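Skip to content | Home | Features | Workshop Notes | Subscribe

Who is teaching whom? An afternoon with the Skellirden kitchen arms

Print this page | E-mail to a friend

Vasiliki Kyriakidis has heard the pitch so often she can recite it. You show the robot a chore by hand, it copies you, and one day you stop doing the chore. "I've been hearing 'one day' for 11 years," she said. She supervises the remote operators at Skellirden, and I went there expecting a sales talk.
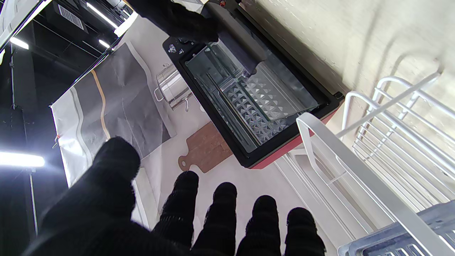 I didn't get one. The operator steers both arms from a chair, and each run is saved as a lesson. A steady operator gets through 41 runs before lunch, she told me. I asked how many were any good. "Good for what? The tray got where it was going. Whether that teaches anything is another question."

Her colleague Fadi Hattar is more hopeful, though not by much. He came over from Gutasano, where they moved the arms by hand instead. 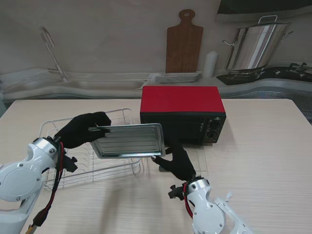 "Pushing the arm yourself, you feel the weight," he said. "From the chair you're guessing. People get timid with a tray and the robot learns to be timid too." He favours remote control all the same, as two hands are hard to guide at once when you only have two of your own.

I asked if all this labour was being counted when firms talk about cost. He laughed. Kyriakidis didn't.

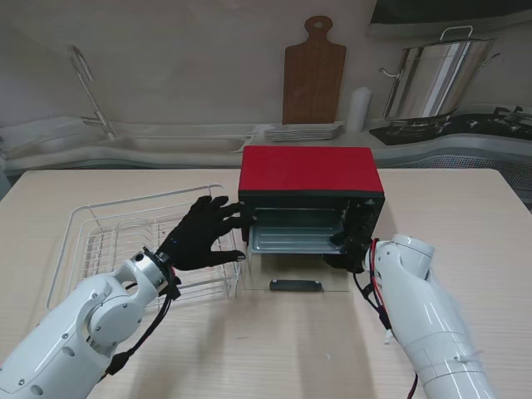 The trouble with ovens

Doors are where the lessons go wrong, according to Hattar. One hand has to hold the oven while the other deals with the door, and new operators forget the first hand. It takes about 7 days of practice before he'll keep their runs.

"Then you change the oven," said Kyriakidis, "and I'd like to see what it remembers."
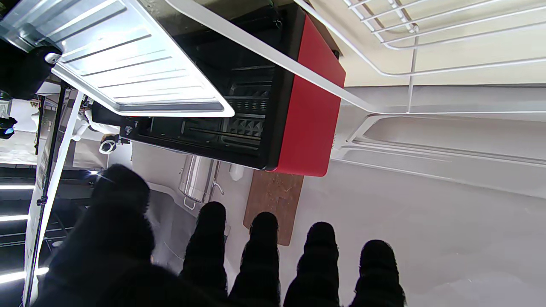 What would change her mind

"A kitchen we didn't set up," she said. I'd want that too, and I'd want to pick the kitchen. Hattar thinks it could be tried by November. Kyriakidis asked me not to print that as a promise, so I haven't.

Contact us | Copyright Poresum | Back to top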